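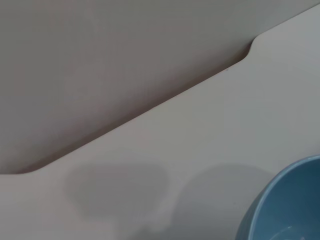
Home Care Skills, Unit 2: Clearing and Wiping a Surface
Instructor: Siiri Kallio
Prindwood Adult Learning, Oct 1, 2025

3 comments | 12 shares

These notes go with the practical part of the class. Read them before you come in. You will work in pairs at the kitchen stations, and each pair does the full job twice, changing places in between.

What counts as a surface

For this unit a surface is anything you set dishes or food on: a counter, a tabletop, a tray, the top of a low cabinet. Pale surfaces are good to learn on. Crumbs and small marks show up on beige or cream much sooner than they do on gray.

Set up

Bring two cloths, one damp and one dry. Fill the spray bottle with 200 ml of warm water and a few drops of dish soap. The Dasau soap in the supply closet is strong, so go easy. Do not use the scouring pads on molded plastic or laminate. They leave fine scratches that hold dirt.

Order of work

1. Move the dishes first. Lift bowls and cups straight up. Dragging a ceramic bowl can mark the surface under it, and the unglazed ring on the bottom is usually the part that does it.
2. Brush dry crumbs into your hand or a dustpan before any water goes down.
3. Spray the cloth, then wipe from the far side toward you in straight, overlapping passes.
4. Do the edges by themselves. Fold the cloth over one finger and run it along the lip, then along the underside. Go slowly at rounded corners and at any place where the edge curves in.
5. Dry everything with the second cloth.
6. Wait 5 minutes before putting the dishes back.

Edges and steps

Most of the points lost in September were lost here. Where one surface ends and a lower one begins, crumbs get pushed over the side and stay in the groove. Wipe the higher level first, then the lower one -- never the other way around. Look along the edge from the side with the light on. A speck that will not lift with the cloth may be a stain or a chip. Leave it alone and write it down on your sheet.

Bowls

Wash glazed bowls by hand with a soft sponge. Check the rim with your fingertip for chips. Set a chipped bowl on the side shelf and tell Helmi Hämäläinen, who runs the station checks this term.

For next time

Finish the Pelkonen reading on cloths and sponges. Bring your sheet, signed by your partner.

Related
Unit 1: Washing Up by Hand
Unit 3: Sinks and Drains
Citden Campus Lab Hours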